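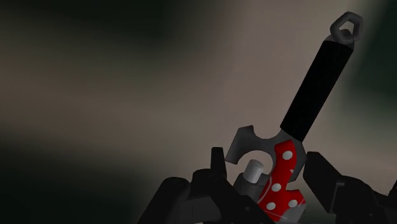 Tool library to reopen in old Pindthorpe depot

02/03/2021

Pindthorpe residents will again be able to borrow hand tools and garden gear when the town's tool library reopens in the former council depot on Son Street.

The library closed in October after the lease on its shed behind the bowls club ran out. Its stock has been in storage since then and members have had their fees put on hold.

Coordinator Seon-mi Won said the new site had been cleaned and rewired, and shelving was going in this week. The catalogue lists 1,577 items, from spanners and chisels to a cement mixer and two post-hole diggers.

"The old shed was fine when we had a few drawers of screwdrivers," Ms Won said. "By the end you had to move the mower to get to the ladders, and move the ladders to get to anything else."

The library had 284 paid-up members when it closed. Of those, 217 have told organisers they will come back. Their memberships will be extended to cover the months they missed, and they do not need to fill in a new form.

New members can join at the counter or by post. A yearly membership costs $45, or $20 for pensioners, students and health care card holders. Proof of address is needed, and borrowers must be 18 or over. Tools can be kept for a week and renewed once if no one else has asked for them.

Power tools will be lent only to people who have done a short safety session. These will be run by retired fitter and turner Jussara Leite on the first and third Saturday of each month. Members who did a session at the old shed will not have to repeat it, except for the chainsaws, which now come under a separate permit.

Ms Leite said she would also be running a repair bench on Saturday mornings, where people can bring in their own tools to be sharpened, oiled or looked at.

"I get a lot of secateurs," she said. "Most of them only want a new spring and a clean. I had one fellow bring in his grandfather's plane, and it took me three goes to get the iron out."

The bench is free but parts are charged at cost. It will not take petrol motors or anything with a damaged power cord.

Council has agreed to let the depot to the library for 3 years at a low rent, with the library to pay for power and water. The front roller door has been replaced and a ramp has been built from the car park. The rear yard is still fenced off while old fuel tanks are removed, and that work is expected to run into winter.

Hardware supplier Furance has given the library a set of metal shelving and a key cabinet. The Eltura Community Fund paid for the wiring.

Several neighbours had raised parking during the public comment period. Council's reply was that borrowers should use the marked bays at the side of the depot and leave the street clear on bin days. Anyone picking up the trailer or the cement mixer will be given a time to collect, so that vehicles are not queued across the footpath.

The library is still after some items. It is short of long ladders, sash clamps and wheelbarrows in working order, and would be glad of a second pressure washer. It has enough hammers and hand saws and is asking people not to drop off any more. Donations can be made during opening hours but should not be left at the gate.

Anyone who still has a tool on loan from before the closure can return it without a late fee. Ms Won said 3 of the overdue items were tile cutters.

Opening hours will be 4pm to 7pm on Wednesdays and 9am to 1pm on Saturdays. The library will be closed on public holidays.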